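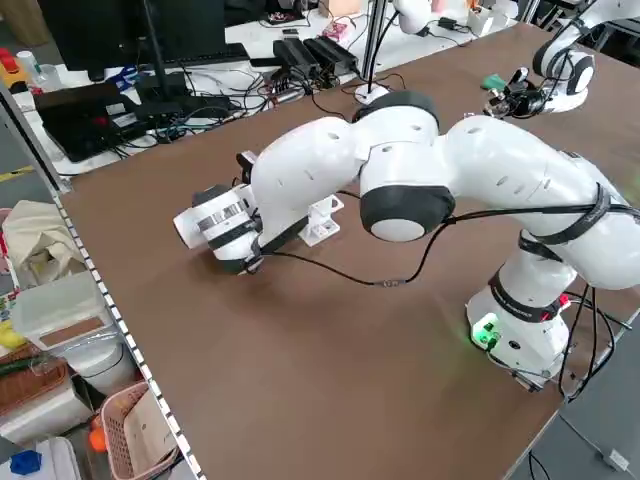

Muten Bench Stool: six months in

We bought two of these in August to replace a pair of old draughting stools. The Muten is a gas-lift stool with a moulded seat, a foot ring and five glides in place of castors. Ours came from Derkthorpe in grey and cost $332 each, plus $45 freight to regional Victoria.

Assembly

Took me 20 minutes with the supplied hex key. The instructions have the foot ring upside down in step four, so check which way the collar tapers before you tighten it. The box was heavy and one flap had torn, but nothing was missing.

Comfort

The seat is firm. I'm fine on it for a couple of hours – after that I want a cushion. Usman Chaudhry, who is a good bit taller than me, finds the top height right for a standing-height bench and hasn't complained about his knees. The foot ring is wide enough for work boots.

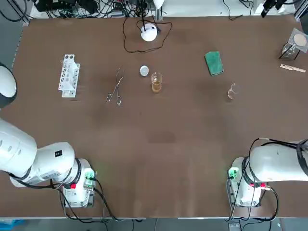
Wear and cleaning

The seat wipes down with ordinary detergent. Biro came off with metho and left no mark. One glide has split on the concrete floor, and Derkthorpe posted a replacement without charge. The colour hasn't faded.

Verdict

Four out of five. The Prundonlow is cheaper but wobbles at full height. I'd buy the Muten again, with the softer seat pad if it's in stock.

Emiliano Urrutia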